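# 제7장 냉장고 앞에서

로봇이 설거지를 대신해 준다는 말을 처음 들은 것이 언제였는지 떠올려 보자. 필자의 경우는 초등학교 복도에 걸린 포스터였다. 앞치마를 두른 은색 기계가 접시를 들고 있었고, 그 뒤로 가족은 소파에 앉아 웃고 있었다. 그 가족은 지금쯤 손주를 보았을 나이인데, 접시는 여전히 사람이 닦는다. 식기세척기가 있지 않느냐고 반문할 독자도 있겠다. 있다. 다만 식탁에서 그릇을 걷어 밥풀을 떼고 칸에 맞춰 꽂은 다음, 끝나면 다시 꺼내 찬장에 넣는 일은 세척기의 업무 분장에 들어 있지 않다.

이 장에서 다루는 질문은 단순하다. 기계는 집안일이나 작업장의 잔일을 이제 할 수 있는가? 답은 "무엇을 일이라고 부르느냐에 따라 다르다"인데, 교과서가 이런 식으로 답하면 학생들이 싫어한다는 것을 안다. 그래도 이 장을 끝까지 읽으면 왜 그렇게밖에 답할 수 없는지 정도는 납득하게 될 것이다.

## 7.1 쉬운 일의 목록

공장 자동화를 공부한 사람은 흔히 집안일을 얕본다. 용접 로봇은 차체의 정해진 점을 하루 종일 찾아가고, 포장 라인은 사람이 눈으로 좇기 힘든 속도로 상자를 접는다. 그에 비하면 소스병 하나 꺼내는 일쯤이야. 그런데 용접 로봇이 일을 잘하는 데에는 주변의 공이 크다. 차체는 늘 같은 자리에 오고, 조명은 일정하고, 누가 밤사이 부품 위치를 바꿔 놓지 않는다. 부엌에서는 이 모든 일이 벌어진다. 대개 아침 식사 전에 벌어진다.

가상의 부엌이 연구에 널리 쓰이는 것도 이런 사정과 관계가 있다. 시뮬레이션에서는 병을 떨어뜨려도 바닥을 닦을 필요가 없고, 같은 냉장고를 800번 열어도 문짝의 고무가 늘어지지 않는다. 물건의 자리를 조금씩 바꾸고 손잡이의 모양을 갈아 끼우면서 밤새 연습을 시킬 수 있다. 전기 요금 고지서만 현실의 것이다.

냉장고에서 물건을 꺼내는 과제를 단계로 풀어 쓰면 다음과 같다.

1. 냉장고를 찾고, 옆에 붙은 수납장과 구별한다.
2. 문을 열고, 열린 문이 팔의 길을 막지 않게 한다.
3. 선반 위에서 목표한 물건을 찾는다.
4. 옆의 물건을 건드리지 않고 손끝을 넣는다.
5. 쥔다. 너무 세게 쥐지 않는다.
6. 같은 길로, 혹은 다른 길로 나온다.

사람에게 이 목록을 보여 주면 대부분 5번에서 웃는다. 소스가 든 말랑한 용기를 쥐어 본 로봇 연구자는 웃지 않는다. 용기가 단단하면 세게 잡아도 그만이지만, 눌러 짜도록 만든 용기는 세게 잡으면 제 역할을 다해 버린다. 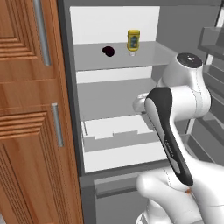
아피신 카리미는 이 장의 초고를 읽고, 정작 어려운 것은 병을 집는 단계가 아니라 꺼낸 병을 어디에 둘지 정하는 단계라고 적어 보냈다. 조리대에 빈자리가 없으면 사람은 도마를 팔꿈치로 슬쩍 밀고 그 틈에 병을 세우는데, 그 팔꿈치를 과제 명세서에 써 넣은 연구를 자기는 본 적이 없다는 것이다. 필자도 본 적이 없다. 위의 목록이 6번에서 끝나는 것은 그 때문이며, 7번을 채우는 일은 연습 문제로 미룬다. 교과서를 쓰는 사람에게 허락된 몇 안 되는 특권이다.

카리미의 지적은 중요한 구분 하나로 이어진다. 우리는 앞으로 **동작**과 **일**을 나누어 쓰겠다. 동작은 시작과 끝이 정해져 있고 성공 여부를 채점할 수 있는 것이다. 선반의 병을 쥐어 들어 올리기, 서랍 당기기, 문 닫기가 여기에 속한다. 일은 동작의 묶음에 사정이 덧붙은 것이다. "저녁 준비를 도와줘"에는 채점표가 없고, 도왔는지 방해했는지는 저녁을 준비하던 사람이 정한다.

## 7.2 15번 가운데 9번

성공률이라는 숫자도 이 구분 위에서 읽어야 한다. 필자의 수업에서 학생들은 두 조로 나뉘어 같은 과제를 맡았다. 가상의 냉장고에서 지정된 물건을 꺼내 조리대에 세우는 것이다. 야브시라 와코의 조는 15번 시도해서 9번 성공했고, 금요일 발표에서 이를 "과반의 성공"이라고 소개했다. 틀린 말은 아니다. 같은 성적의 가사 도우미를 고용할 의향이 있느냐고 묻자 발표장은 잠시 조용해졌다.

더 흥미로운 쪽은 실패한 시도의 기록이었다. 히워트 웰두의 조는 성공률이 비슷했지만 실패를 종류별로 나누어 적어 왔다. 물건을 찾지 못한 것, 찾았으나 옆 물건을 먼저 넘어뜨린 것, 잘 쥐었으나 나오는 길에 선반에 걸린 것. 마지막 유형이 가장 많았다. 들어갈 때의 손은 비어 있고 나올 때의 손은 차 있으니 부피가 다른데, 경로 계획은 이 당연한 사실을 자주 잊었다. 이사할 때 소파를 현관에 끼워 본 사람이라면 알고리즘을 너무 나무라지 못할 것이다.

작업장의 사정도 크게 다르지 않다. 부품 상자를 선반에 되돌려 놓는 일은 냉장고 정리와 닮은 점이 많고, 작업장에는 반찬통이 없다는 점에서 조금 낫다. 대신 시간이 돈으로 환산된다. 집에서는 로봇이 컵 하나를 옮기는 데 한참이 걸려도 구경거리가 되지만, 교대 시간이 정해진 곳에서는 구경하는 사람의 시급까지 계산에 들어간다.

## 7.3 이 장의 차례

다음 절에서는 물건 쥐기를 다룬다. 접촉, 마찰, 그리고 말랑한 물체의 변형을 차례로 보되 수식은 꼭 필요한 만큼만 쓴다. 수식이 싫은 독자는 7.5절의 서랍과 문으로 건너뛰어도 되지만, 서랍에도 마찰은 있으므로 결국 돌아오게 된다. 7.6절은 시뮬레이션에서 배운 기술을 실제 부엌으로 옮길 때 생기는 문제를, 7.7절은 여러 동작을 이어 붙이는 계획법을 설명한다.

읽기 전에 한 가지 준비를 권한다. 오늘 저녁 집에서 냉장고를 열고 무엇이든 하나 꺼낸 뒤, 자신이 한 동작을 빠짐없이 적어 보라. 다른 손이 그동안 무엇을 하고 있었는지도 적는다. 적는 동안 냉장고 문은 닫아 두기 바란다.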